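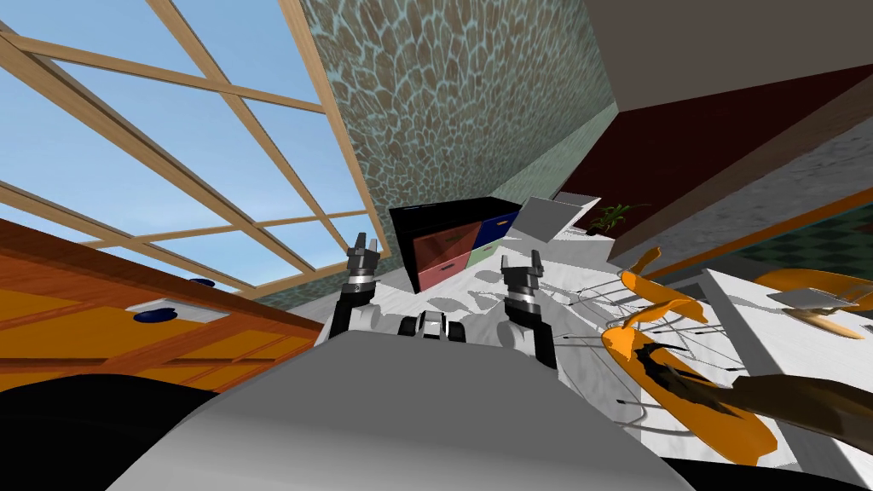

Miyuki Murakami me pregunta en los comentarios si la cera de abeja vale para los cajones que se atascan o si es mejor el jabón de toda la vida, y que por favor no le diga que depende. Pues te voy a decir que depende, Miyuki, lo siento mucho, pero como me has pillado con el tema caliente (llevo dos fines de semana peleándome con la cómoda de mi suegra) te contesto largo y de paso ordeno los trucos que tenía apuntados en la libreta.

Primero, saca el cajón entero y míralo por debajo. La mitad de las veces el problema es un calcetín caído por detrás, o una factura doblada, o un tornillo del fondo que asoma. Yo saqué de la cómoda una postal, dos botones y una pinza de tender. ¡Y yo lijando como una loca!

Si está limpio y sigue rozando, busca las zonas brillantes de la madera. Donde brilla, roza. Pasa por ahí un taco con lija de grano 60 si hay mucho que comer, muy poquitas pasadas, y luego una más fina hasta que el dedo no note nada. Prueba el cajón cada dos por tres, que lijar de más no tiene vuelta atrás y un cajón que baila es más pesado que uno que se atasca.

Y ahora sí, jabón o cera. El jabón en pastilla, seco, se frota en el canto y va de maravilla una temporada, pero en casas húmedas coge agua y se vuelve una pasta. La cera de abeja o una vela blanca aguantan mejor. Yo uso vela porque siempre tengo cabos por casa. Aceite de cocina no, por favor, que se pone rancio y huele, y además se le pega todo el polvo del mundo.

Los pomos flojos

Otra consulta que me llega mucho. El pomo que gira y gira sin apretar suele tener el agujero comido. Quitas el tornillo, metes un par de palillos con cola blanca, los cortas a ras y dejas secar hasta el día siguiente. Luego atornillas a mano, sin atornillador eléctrico (te conozco). Esto es para los tornillos que muerden en la madera. Si el tornillo atraviesa el frente y entra en el pomo, lo que necesitas es una arandela por dentro, y se acabó el drama.

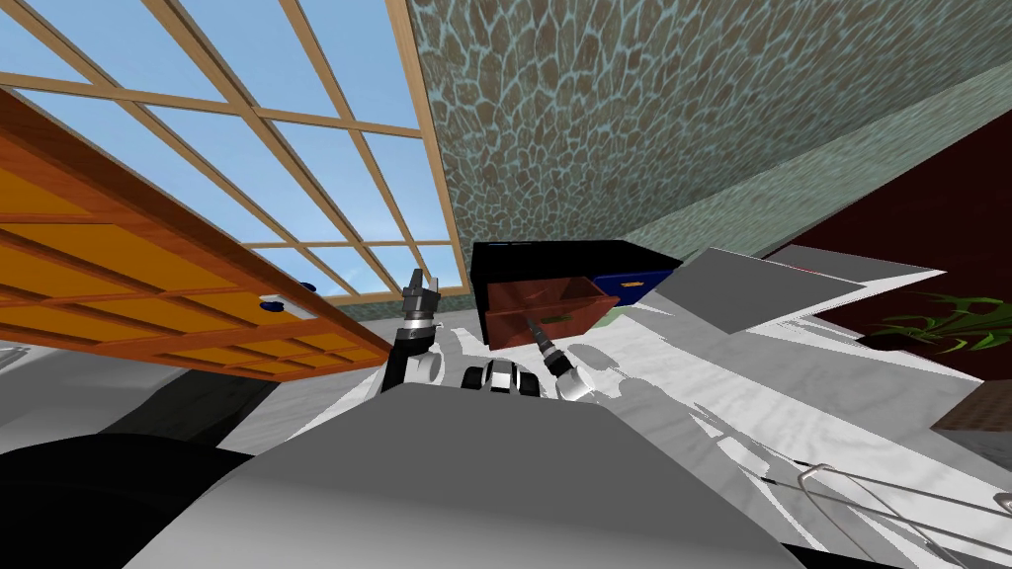 Para limpiar los frentes de madera barnizada, agua templada con unas gotas de lavavajillas, bayeta muy escurrida, y secar enseguida con un paño de algodón. Siempre en el sentido de la veta. Las esquinas de los paneles, donde se junta esa mugre negra, las hago con un cepillo de dientes viejo. Yo me gasté un dineral en el limpiador Jostberg, el del bote grande, y no le vi ninguna ventaja. La cera en pasta de Maruyama sí me gustó, aunque el olor dura días y mi hijo se queja.

Si el barniz tiene cercos blancos de vaso, antes de lijar nada prueba con el secador del pelo, a media potencia y moviéndolo todo el rato. A veces el cerco se va en unos minutos. Otras veces no se va, y entonces toca un poco de pasta de dientes blanca (de la normal, nada de gel) con un trapo, frotando suave, y luego cera. En la mesa del comedor me funcionó. En la mesilla, regular.

El olor a cerrado

La cómoda venía con un olor a armario de pueblo que tiraba para atrás. Esto es lo que hice, por orden:

Cajones fuera y al aire, a la sombra, un día entero. Al sol directo no, que la madera fina se alabea.

Aspirar el hueco por dentro con la boquilla estrecha, sobre todo las juntas de atrás.

Pasar un trapo con vinagre blanco y agua a partes iguales, bien escurrido, y otra vez a secar.

Un cuenco con bicarbonato dentro de cada cajón, cerrado todo, durante 10 días. Yo lo cambié a mitad.

Si después de eso sigue oliendo, lija suave el interior y una mano de goma laca. Sella muchísimo. A mí no me hizo falta, pero en el aparador de mi hermana fue lo único que pudo con el tabaco.

Y un par de cosas sueltas de la libreta

Los papeles de forrar cajones que llevan adhesivo son una trampa, porque el día que los quieres quitar se llevan media madera. Yo corto papel pintado sobrante a medida y lo dejo suelto.

La lija fina, la de 800, guárdala para el final del barnizado, entre la penúltima mano y la última, con un poco de agua. Te queda la superficie como un espejo.

Cuando biseles un taco para rematar una trasera, a 45 grados y con sierra de costilla. Yo compré una caja de ingletes Drirnov de plástico y se me movía entera; la sujeté con un sargento a la mesa y problema resuelto.

La cola blanca se guarda boca abajo y en un sitio donde no hiele. En noviembre me dejé un bote en el trastero y salió con grumos. A la basura fue.

Y para quien preguntaba por las guías metálicas: las viejas, de rodillo, se limpian con un trapo y un poco de alcohol y luego un toque de silicona en espray, dejando que escurra antes de meter el cajón. Si el rodillo está partido no lo arregles, cambia el par completo, que sueltas casi nunca casan. Apunta el largo de la guía cerrada antes de ir a la ferretería. Yo fui sin apuntarlo y tuve que volver.

Miyuki, dime qué madera es la tuya y si el cajón roza por los lados o por abajo, que con eso te afino más.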